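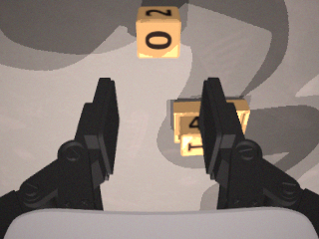 ボードゲームの「説明する人」の話 話す用メモ

(マイクの高さ、先に直す。水のふたを開けておく)

こんにちは、よろしくお願いします。今日は、ボードゲームの遊び方を人に説明する、いわゆる「インスト」の話をします。えーと、ゲームを作る話でも、強くなる話でもないです。箱を開けてから最初の人が手番をやるまでの、あの長い時間の話です。

(ここで手を挙げてもらう。「説明の途中で寝たことある人」「寝られたことある人」。たぶん後のほうが少ない。少なかったら、気づいてないだけかもしれませんよ、と言う)

自己紹介は短く。Nerkeroというボードゲームのお店で、2011年からインストをやっています。はじめは週末だけの手伝いのつもりだったんですけど、気がついたらずっといますね。やった回数はちゃんと記録していなくて、500回を超えたあたりで数えるのをやめました。うまいから続いたというより、ほかの人がやりたがらなかったので回ってきた、というのが近いです。

スライド「最初の失敗」

いちばん最初に説明したのがMeltenというゲームでした。うちの店で長く置いているやつで、氷の島がだんだん小さくなっていくなかで荷物を運ぶ、という内容です。会場で遊んだことある方いますか。(いたら「3章、大変でしたよね?」と振る。いなければそのまま進む)

で、わたしはこれを、説明書の頭から順番に読んだんです。内容物の一覧から。駒がこれこれ、カードがこれこれ、タイルの裏はこうなってます、って。お客さんは四人家族で、下の娘さんが途中で駒を積みはじめて、お父さんはずっとうなずいてくれて、最後にお父さんが「で、どうなったら勝ちですか」と。

言ってなかったんですよ、それを。ずっと島が溶ける条件の話をしてました。

(ここは笑ってもらえるところなので急がない。前に練習で早口になった)

説明書って、遊んでいる最中に引くための順番で書かれていることが多いんですよね。辞書を「あ」から読み上げて日本語を教えるようなことをしていたわけです。あの家族はそのあとちゃんと遊んでくれて、娘さんが勝って、また来てくれました。運がよかったなあと今でも思います。

スライド「勝ち方から話す」

なので今は、勝ち方を先に言います。「いちばん多く荷物を港に届けた人の勝ちです」。これだけ。点数の細かい計算はまだ言わない。

ここで「でも細かい点数も大事じゃないですか」と思う方、いると思います。わかります。わたしも言いたいです。とくに自分が好きなゲームだと、あの妙な得点ルールを早く聞いてほしくてうずうずする。でも我慢してください。港って何だろう、荷物ってどこにあるんだろう、と聞く側が勝手に探しはじめてくれるので、そこに乗っかるほうが早いです。

その次が、手番で何ができるか。その次が、いつ終わるか。例外はうしろ。例外のなかでもめったに起きないものは、起きてから言います。これは嫌がる人もいるので、最初に断っておくといいです。「めずらしいことが起きたら、そのとき説明しますね。それで損をした人がいたら一手戻しましょう」。この一言を入れるようになってから、途中でもめることがぐっと減りました。

(水)

スライド「ソンバットさんのやり方」

店の先輩にSombat Wannasriさんという人がいて、わたしはずっとこの人のまねをしてきました。ソンバットさんのインストは、とにかく口数が少ないんです。はじめて横で見たとき、え、これで終わり? と思いました。

何をしているかというと、説明しながらもう一手やってしまうんですね。「わたしがこのカードを出します。すると、ここに一つ置けます。はい、どうぞ」と、隣の人に渡しちゃう。渡された人は、え、もう? という顔をするんですけど、手元にカードがあるので、なんとなく同じことをする。そうすると二人目からは前の人を見てやるので、一周するころにはみんな半分くらいわかっている。

一周したら「じゃあ全部戻して、本番をやりましょう」。

戻すのがコツです。戻さないと、練習だと思って適当に置いた人がずっと根に持ちます。わたしがそうでした。Asbyっていう町づくりのゲームで、練習の一手のまま始められて、ずっと川の中に市役所がある町をやらされたことがあって、まだ覚えてますからね。

(この話、相手が誰だったかは言わない。今日会場にいるかもしれないので)

ただ、このやり方が合わないゲームもあります。手札をかくすゲーム、正体をかくすゲーム。あれは練習で一周すると全部ばれてしまう。そういうときは、表向きに配った手札を一組だけ用意して、みんなでそれを見ながら「この人だったら何を出す?」と相談します。終わったら全部切り直し。手間はかかりますけど、正体かくしで説明中に「あの、この赤い人って何するんですか」と聞いちゃう事故、あれを一回でも見たことがある人なら、手間をかける気になると思います。

スライド「質問の受け方」

さて、質問です。わたしはここがいちばん苦手でした。

途中で質問が来ますよね。「これって交換もできるんですか?」とか。で、答えますよね。答えると、そのルールに関係あるルールが三つくらいついてくるので、それも話しちゃう。戻ってきたときには自分がどこまで話したかわからない。お客さんもわからない。全員で海のまんなかに浮いてる感じになる。

今は「できます、あとで話します」か「できません」か、どっちかだけ言うことにしています。短くていい。聞いた人は、答えがあるということがわかれば、けっこう待ってくれます。

あと、あとで話しますと言ったことは本当に忘れるので、わたしは手元の小さい紙に書いています。「交換」とだけ。説明が終わったところで紙を見て、「さっき交換のこと聞いてくださったの、どなたでしたっけ」。これをやると喜ばれます。ほんとに。覚えててくれたんだ、という顔をされるので、紙のおかげだとは言いません。(今日言っちゃってますけど)

スライド「イタリアからのお客さん」

Annunziata Barbieriさんという方の話をさせてください。ご本人に話していいか聞いて、名前も出していいよと言ってもらっています。

アンヌンツィアータさんは、日本語がまだあまり得意でないころに店に来られて、わたしはイタリア語がまったくだめで、英語もお互いにあやしい。そこでAokiというゲームをやりたいと言われたんです。Aokiは庭に木を植えていくゲームで、ルールは軽いんですけど、カードに日本語がびっしり書いてある。困ったなあと思って。

それで、もう言葉をあきらめて、ほとんど手でやりました。カードを出して、木を置いて、指でさして、親指を立てる。だめなときは、わざとだめな置き方をして、首をふって取る。自分で間違えてみせるのが、あんなに伝わるとは思わなかったです。

それまでわたし、正しいやり方ばかり見せてたんですよ。でも「ここには置けません」を百回言うより、置いて、あっ、と言って、取る。そっちのほうが残るみたいで。それからは日本語の人が相手のときもやっています。ちょっと大げさにやると子どもがつっこんでくれるので、子どものいる卓ではかなり大げさにやります。

アンヌンツィアータさんは今、店の常連で、たまにわたしの代わりに説明をしてくれます。わたしより評判がいい日があって、それはちょっと悔しいです。

(時間を見る。おしていたら次のスライドは飛ばして、持ち物の話へ)

スライド「長いゲームをどうするか」

説明だけでお茶が冷めるようなゲーム、ありますよね。わたしの目安は5分です。5分話したら、何か触ってもらう。カードを配るでもいいし、自分の色を選んでもらうでもいい。色を選ぶのって盛り上がるんですよ。緑がかぶってじゃんけんになったりして、そこで一回空気がほぐれる。なので、色決めを最初にやらずに途中までとっておくというずるい手を、わたしはよく使います。

それでも長いものは、もう分けます。前半だけ遊べるルールで始めて、休憩を入れて、残りを話す。作った人には怒られるかもしれないですけど、最後まで楽しく遊んでもらうほうがいいかなと。全部聞きたい派の人も必ずいるので、そういう人には先に説明書を渡しちゃいます。たいてい、うれしそうに読んでます。で、その人が卓のなかで頼れる人になってくれるので助かる。

スライド「準備のこと」

準備は地味なんですけど、話します。駒は先に袋から出しておく。ポリ袋を開ける音のあいだって、声が聞こえないんですよ。トークン類は小皿に分けて、みんなの手が届くところに置く。うちはお菓子用の浅い皿を使っています。これ、箱の仕切りのまま出すと、端の人が遠慮して取らなくなるんですよね。

それと、説明書は閉じて、でも手の届くところに置いておく。わからなくなったら堂々と開いていいです。「調べますね」と言ってその場で読む。昔は恥ずかしくて、うろ覚えで答えて、あとから「さっきの違いました」と言いに行ったことが何度もありました。帰りぎわのお客さんを駅の手前まで追いかけたこともあります。12月でした。寒かったです。

スライド「やってみましょう」

じゃあここから実際にやってもらいます。机ごとに4人で組んでください。足りないところはわたしが入ります。

題材はしりとりです。しりとりを、まったく知らない人に説明してください。「ん」で負ける話をどのタイミングで言うか、そこをよく聞いていてください。濁点をどうするか、「シャ」で終わったらどうするか、言いたくなると思うんですけど、どこまで我慢できるか。聞く役の人は、本当に知らないつもりで、いじわるじゃない程度に質問してください。

(配る紙はかばんの外側のポケット。鉛筆は受付で借りてある。返すのを忘れない)

(回りながら見るところ。勝ち負けを先に言っているか。誰かがもう一手目をやっているか。質問で海に出ていないか。うまくいっている机があったら、あとで前でやってもらえないか、小声で聞いておく)

終わったら感想を二つか三つの机に聞いて、質疑へ。質疑で手が挙がらなかったら、市役所が川にある町の続きを話す。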